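4.3 Loss of grip force during cloth folding

The fault first appeared in December, during the second block of folding trials at the Vallejo lab. The hand-held gripper closed on a fold of cloth, reported a full grip, and let the cloth slide out as soon as the operator lifted. The log showed no error. Khoa Mai repeated the trial with the same garment and got the same result.

We had logged 379 trials before the first drop. Over the next 65 the drops became more frequent, always on knit fabric and always on a single layer. Stiffer cloth hid the problem, and for that reason it was not caught in the bench test.

Two causes were considered. The first was wear on the finger pads. Iveta Vondráček swapped the pads for a new set and the drops continued. The second was slip between the finger and its joint. Tahsin Gamage marked both parts with a paint pen and closed the gripper 700 times on a foam block. The marks on the left side no longer lined up at the end of the run – the set screw had backed out. The position sensor sits on the drive side of the joint, so the controller read a closed finger while the finger itself lagged behind.

There was also a safety issue. With the screw loose, the finger could snap shut late, after the operator had relaxed the trigger. Carmela Rivas was pinched once while clearing a sleeve. She was not hurt, but trials were stopped until the screws had been replaced and set with thread locker.

4.4 Changes to procedure

Both set screws are now checked at the start of each block. The operator keeps the free hand off the cloth until the fingers are fully open. Trials logged after the first drop were removed from the data set and are being repeated with the same garments, starting with the knit shirts.

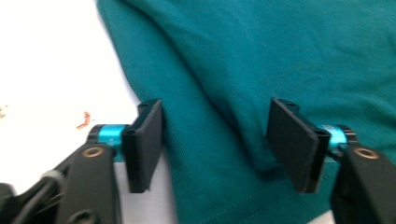
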